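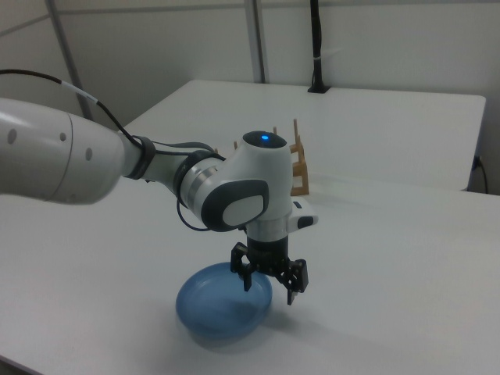
Singing for the last week of term

At Vastelby Primary the summer concert used to be a short affair on the field. Last July it moved indoors, ran to two evenings and had 77 children on stage, with the infants in front and the leavers on benches behind.

Felista Muriithi has taught music at the school since it opened its new hall. She chose the songs with Year 6 over one long lunchtime, and they threw out most of her suggestions. What was left was a sea shanty, a lullaby in Swahili and a round that the younger ones could manage without word sheets.

"The round was the hard one," she says. "Year 2 got faster and faster, and the recorders couldn't keep up with them."

Rehearsals took place before the bell on Tuesdays. Parents were asked to send children in with a drink and an old shirt, as the scenery was being painted at the back of the hall at the same time. Gülizar Uysal, whose twins played herring gulls, remembers a good deal of blue paint in the car.

The hall seats up to 180, and both evenings were full. Doğukan Sönmez played the piano - a tired upright with a sticking pedal - and the leavers read short pieces about their time at the school. One was entirely about the gravy.

Money from the raffle has gone towards glockenspiels and a cupboard to keep them in. The old ones had been living under the stage with the PE mats.

This year's concert will be shorter, with an interval. Auditions for the narrators are after half-term, and Year 5 have already asked whether they can write their own verse for the shanty. Mrs Muriithi has said yes, provided she sees it first.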